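Home | Local | Business | Schools | Weather | Contact

Library branch gets its wireless network back

Public wireless service is running again at the Girulov branch library after an outage that lasted most of June, the library said.

The branch lost its connection when an old access point in the reading room failed. Bucur, the firm that handles the library's network, replaced it and ran a new line from the closet behind the front desk – a distance of 101 feet.

Mirjam Brunner, the branch manager, said the study rooms and the children's area should now get a steady signal. The four public computers were not affected and stayed in use during the outage.

"People were driving to the Wonduren branch to print a boarding pass," Brunner said. "I'm glad we can stop sending them there."

Visitors will need to pick the new network name from the list on their phone or laptop. The old password no longer works. Sessions are limited to 30 minutes when the building is busy, and staff can extend them on request.

Cables around the new equipment still have to be tidied and fastened down. Brunner asked visitors not to unplug anything to free up an outlet – chargers can be borrowed at the desk until 13 minutes before closing.

The new unit, with its power cord and gray network cable connected:
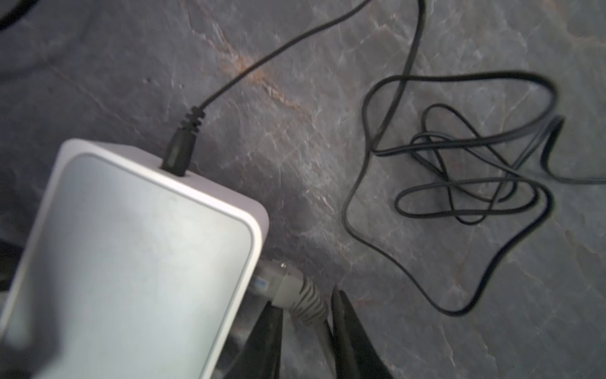
Also in Local

Jotell to repave lot behind post office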